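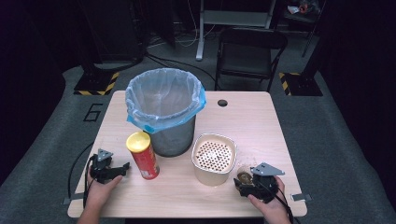 # Chapter 4: What Gets Thrown Out

Before you read on – list what you binned yesterday. Snack cans, cups, lids, the lot. Be honest.

Most of it is packaging. Light, bulky, fills a bin fast. A red snack can with a yellow lid looks like one piece of rubbish but might be two or three materials, and they dont all go in the same stream.

In this chapter:

- sorting at the table, before the bin
- liners – when you need one, when you don't
- leftover drink in cups (tip it out first)
- the Umdale school audit, 364 items in one lunch hour

Zarmeena Dhanial ran that audit with a Year 8 class. Over 500 pieces expected, so a bit of a surprise. Her tally sheet is in section 4.3, you'll be copying the layout.

Key words: stream, residue, liner, contamination. Write them in your notebook now, leave room for defintions.

Allow 15 minutes for Activity 4.1. Gloves on.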